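**For immediate release**
2 Jul 2023

# Dureo asks Velldale employers to stop using silence clauses in harassment settlements

Dureo, the Velldale advice charity for people in dispute with their employers, is today asking every employer in the district to stop using confidentiality clauses that prevent workers from talking about harassment.

The call comes with the publication of *Signed and Silent*, a report based on 40 settlement agreements brought to the charity's advice desk in Sedgwick. The people who had been asked to sign them worked in shops, care homes, offices, kitchens and warehouses. All of them had made a complaint about harassment or bullying at work before the agreement was offered.

In 25 of the 40 agreements the worker was barred from discussing the complaint with anyone other than a lawyer or a close family member. In 11 the wording was so wide that our advisers could not say with confidence whether the worker was allowed to speak to a doctor or counsellor. Several people had been told that the clause was standard and that there was no point in asking for it to be changed.

A spokesperson for Dureo said:

"Most people who come to us with one of these agreements want to get away from a bad job and have enough money to cover the rent while they look for another. They are tired. They are handed several pages of legal wording and given a few days to answer. We don't think it is fair that the price of leaving is never being able to explain why you left."

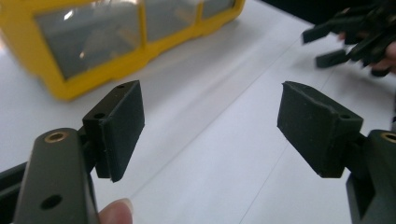 *Close-up over a white tabletop, with a yellow storage bin behind*

## What the report found

The report looks at how the clauses are worded, when they are introduced and what effect they have afterwards. It does not name any employer or worker.

Advisers found that the clause was often the last thing to be mentioned. In many cases the money and the leaving date had been agreed by email or over the phone, and the worker saw the confidentiality wording for the first time when the full document arrived. By then they had usually told the family that it was settled, and some had already given up their shifts.

The sums involved were mostly small. Some workers were offered less than £2000 for everything, including their notice pay. A few had understood the notice pay to be separate, and only learned that it was part of the total after asking one of our advisers to go through the figures with them.

The report also describes what happened later on. Former workers told us that they found job interviews hard. They had been asked why they left their last post and did not know what they were permitted to answer. One had turned down an interview altogether. Another had stopped seeing friends from the old workplace for fear of saying something by accident and being asked to pay the money back.

Those who stayed behind were affected too. Colleagues who had given statements during a complaint were often told only that the person had moved on. They did not find out whether the complaint had been upheld, or whether anything had been done about it. Two people who came to the advice desk had made complaints about the same manager without knowing about each other.

Dureo accepts that some workers want privacy, and that they may have good reasons for it. They may not wish future employers to know that they brought a complaint, or may simply want the matter closed. The charity's position is that confidentiality should be available when the person who complained asks for it, and that they should be able to change their mind later.

## What Dureo is asking for

The charity is inviting employers in Sedgwick and across Velldale to sign the Ploltness Pledge, which takes its name from the building where the advice desk first opened. An employer that signs agrees to the following:

- Confidentiality about harassment or bullying will only be included in a settlement if the worker has asked for it in writing.
- Any such clause will be shown to the worker at the same time as the first offer of money.
- Every agreement will say in plain English that the worker may speak to the police, a doctor, a counsellor, a trade union, a regulator or a future employer.
- The worker will be offered a paid meeting with an independent adviser of their own choosing, and enough time afterwards to think it over.
- The employer will keep its own record of the complaint and its outcome, and senior managers will look at those records at least once a year.
- Clauses of this kind in past agreements will not be enforced.

The last point is the one employers have asked us most about. Signing the pledge does not reopen an old settlement and does not mean that any money is owed. It means that a former worker who talks about what happened to them will not get a letter from the company's solicitors.

The pledge does not cover trade secrets, customer lists or the amount of the payment. Employers can go on protecting those in the usual way.

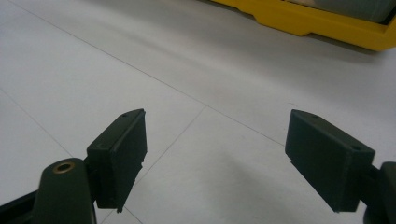 **Dureo -- Workplace Rights Team, Sedgwick**

## Support for smaller employers

A good many of the agreements in the report came from small firms with no personnel department. The wording had been copied from a template found online or passed on by another business, and in some cases the owner did not know what the clause meant. One agreement still had another company's name in the second paragraph.

For that reason Dureo has written a short model agreement that any employer in the district may use free of charge. It runs to four pages and comes with notes for both sides. There is also a one-page checklist for managers dealing with a harassment complaint for the first time -- who to speak to, what to write down, and what to leave to someone outside the team.

The Workplace Rights Team will hold briefing sessions for employers in Sedgwick over the summer and autumn. They are open to anyone who manages staff, paid or unpaid, and no legal knowledge is needed. Places are limited by the size of the room and should be booked through the advice desk.

The spokesperson added:

"We have spoken to business owners who were quite shocked when we read their own clause back to them. They had thought it was there to stop gossip. When a complaint is dealt with properly there is usually very little to hide, and the rest of the staff can see that it was taken seriously. We would much sooner help a firm get this right at the start than meet its former workers at our desk a year later."

## What happens next

Employers that sign will be listed on the Dureo website. The charity will not publish a list of those that decline, and it will not comment on individual cases or confirm whether any named organisation appears in the report.

Dureo has also written to Velldale's councillors asking them to consider the pledge when contracts for care, cleaning and catering are next renewed. The letter asks for a simple question to be added to the tender forms, so that bidders say whether they use confidentiality clauses in harassment cases and on what terms. No decision has been made and the charity expects the matter to be discussed later in the year.

A follow-up note will be published in December. It will say how many employers have signed, what the briefing sessions were like, and whether the wording of agreements seen at the advice desk has changed. Workers who signed an agreement some time ago and would like to contribute to the note can do so without giving their name or the name of the employer.

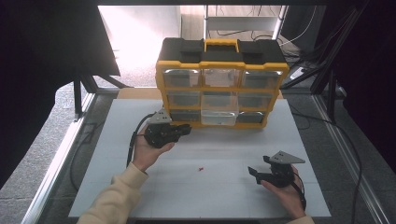
*Yellow-and-black parts organiser with nine pull-out drawers*

## Advice for anyone who has been offered an agreement

People who have been asked to sign a settlement that mentions confidentiality can bring it to the Sedgwick advice desk before they reply. There is no charge. It helps to bring the whole document and any emails about the offer, along with a recent payslip.

Anyone who has already signed should not assume that they can talk to no one. The wording differs from one agreement to the next, and an adviser can go through it with them in private. Showing the document to an adviser does not commit them to doing anything further.

The desk can arrange a telephone appointment for those who cannot travel, and an interpreter if given a few days' notice.

**ENDS**

## Notes to editors

1. Dureo is an independent charity giving free advice on problems at work to people living or working in Velldale. It does not act for employers in disputes.
2. *Signed and Silent* is based on agreements seen by the advice desk, used with the consent of the workers concerned. The sample is made up of people who asked for help and should not be read as a survey of all employers in the district.
3. Details that might identify a worker or a workplace have been changed or left out. Dureo cannot put journalists in touch with anyone who contributed.
4. Copies of the report, the pledge and the model agreement are available from the Workplace Rights Team on request, in print or large print.
5. Interviews with a spokesperson can be arranged through the Sedgwick office. Please say whether the interview is live or recorded, and give your deadline.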